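How to Stop a Cupboard Door from Sagging

By Denise Ashworth

When we moved into the house at Allthorpe, every kitchen door hung at its own angle, and I put up with it for far longer than I care to admit (eleven months, if my husband is asked). It's a lovely little job for a quiet evening, though, and you need hardly anything for it.

Open the door wide and look at the hinges. Most modern ones have two screws you'll care about. The one nearer the door moves it left and right, and the one further back lets the whole arm slide in and out.

Before you touch either, check that the screws holding the hinge to the cupboard are snug. Mine were so slack that tightening them cured half the trouble! If a screw just spins, take it out, push a matchstick and a dab of wood glue into the hole, snap it off flush and leave it overnight.

Now turn the front screw on the top hinge half a turn, shut the door and have a look. Go gently, as a little goes a long way, and do the bottom hinge the opposite way if the gap is still uneven.

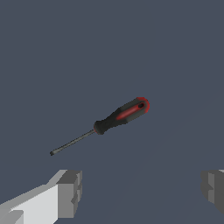 Do I need to take the door off first?

Leave it hanging, because you can only judge the gap with the door in place. Just ask someone to hold it if it's a tall larder door, and put the kettle on for them afterwards.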